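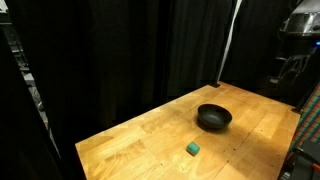 第4章 可用性测试的任务设计

本章内容
4.1 从研究问题到任务
4.2 任务情境的措辞
4.3 任务顺序与疲劳效应
4.4 成功判据与部分完成

学习目标
学完本章后,读者应能够将研究问题改写为可观察的任务,识别任务描述中的诱导性用语,为一组任务安排平衡的呈现顺序,并在测试开始前写出每项任务的成功判据。

第3章讨论了参与者的招募与筛选。样本确定之后,测试数据的质量主要取决于任务。任务过宽,参与者的路径彼此不可比较;任务过窄,参与者只是在执行指令,界面中的导航与命名问题便不会暴露。

4.1 从研究问题到任务

研究问题描述研究者想知道什么,任务描述参与者要达成什么,二者不应混用。“用户能否理解续借规则”是研究问题,不能直接念给参与者听。与之对应的任务须给出一个具体目标和一个可辨认的终点,例如“你借的一本书后天到期,请设法再保留两周”。

本章以Nemville图书馆目录系统的改版为贯穿案例。该系统由Zirkholm设计室承担界面部分,旧版首页共有16个一级入口。改版前,设计室从检索日志中抽取了2,355条会话,按用户意图归类,再从出现频率较高的类别中选定任务。低频但后果严重的操作(如注销借阅账户)另行列入,不受频率限制。

一项任务可以服务于多个研究问题,一个研究问题也可能需要多项任务才能回答。建议以矩阵记录对应关系,行为研究问题,列为任务。矩阵中的空行表示该问题尚无数据来源,空列表示该任务可以删除。

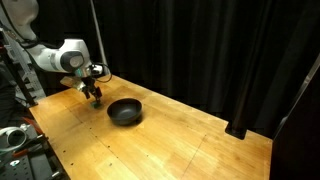
4.2 任务情境的措辞

情境说明为任务提供动机和必要的背景信息,长度以两至三句为宜。措辞中最常见的缺陷是复用界面标签。若按钮名为“馆际互借”,任务中又出现“请使用馆际互借”,所测得的便是文字匹配能力,与参与者对该功能的理解无关。

试比较下列两种写法:

写法甲:请进入“我的书架”,点击“预约”,预约一本园艺类图书。
写法乙:你想读一本讲阳台种菜的书,但馆内的那本已被借走。请确保它归还后能轮到你。

写法甲规定了路径,写法乙只规定了目标。形成性测试一般采用写法乙。写法甲仅适用于单独检验某一控件的操作,此时应在报告中注明。

情境中的虚拟数据也需要核对。如测试环境里该书显示为在架,写法乙即失去前提,参与者的犹豫将被误记为界面问题。

术语:诱导性用语
指任务描述中直接或间接透露操作路径、控件名称或预期结果的词句。

练习4.1
选取一个你常用的网站,写出一个研究问题和两项对应任务,并标出任务文本中与界面标签重合的词语。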